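Trulora Opens Simulation Lab to Visitors for Puzzle Cube Handling Demonstration

NERNGATE, September 2026 – Trulora held an open day at its Nerngate simulation lab, where 113 visitors followed a robot arm handling a puzzle cube in a rendered workspace. The program covered scene setup, gripper approach and object handling. All work was shown in simulation.

The first session dealt with clearance between a gripper finger and a flat work surface. Ha-neul Lim, who runs the lab, explained how contact settings are chosen before an object is added.

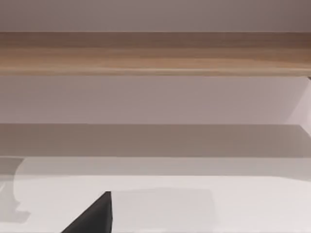 Handling the Cube

The workspace has a white table and wooden shelving. Visitors compared views from close to the gripper with wider views of the arm. At short range the cube can fill much of the view, which limits what a control program can use to judge its position.
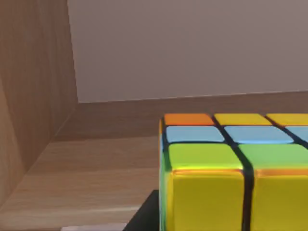 Joon-young Ryu took questions on lighting and surface gloss. Trulora ran 385 test episodes in August to prepare the scene, 322 of them with varied light direction.

"Shadows on a white table are a useful test," said Ryu. "They move with the arm, and the software has to leave them alone."

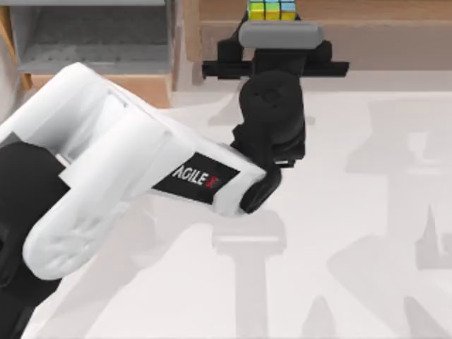
Kamol Srithong closed the day with a session on wrist angles and grip height. Groups were limited to four people per workstation.

The scene files will be released to registered partners under the project name Darka. Requests for access should be sent to Ok-hee Jeon at the Trulora partner office in Nerngate.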